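Two weeks with the Follard hand grippers

I bought the Follard pair kit in November, after going back and forth on it for most of the fall. It cost me $1130 with shipping. That is a lot for a hobby, but it was still less than the cheapest arm I would have trusted.

You get two hand-held grippers, two cables, a table clip and a login for Index, the software that stores your recordings. The idea is that you do a chore with the grippers in your own hands, and later the recordings are used to train an arm. I don't own the arm yet. The Agbeko is the one I want, and Follard says its files load into it without conversion. I can't confirm that.

Setup

The paper guide is bad. It skips the step where you pair left and right, so my first 12 recordings came out with the hands swapped and I had to delete them. The online version has the step. Use that one.

Once paired, both grippers connected every time. The cables are the weak point. They are stiff, and they pull at your wrist when you reach across the table. I ended up letting them hang in a loop off each side, which helped.

In use

I started with tidying, since it's the job I'd most like to hand off. Dog toys into a basket, one at a time. The jaws hold soft and lumpy things well. The pink bone is an awkward shape, and I can pick it up by the middle or by one end. Flat things are harder. I gave up on envelopes.

My hands got tired after 40 recordings in one sitting. The right one went first, as I do most of the picking with it. On Sunday I split the work into two sessions and had no trouble.
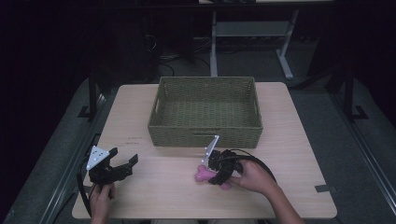

Compared with the Hurkico

I borrowed a Hurkico set for 2 days before buying. It is lighter and has no cables, but the trigger felt loose and the batteries ran down before lunch. I prefer the Follard for long sessions. If you only plan to record for a few minutes at a time, the Hurkico is easier to live with.

I'm keeping mine. I'll write again when I have an arm to try the recordings on.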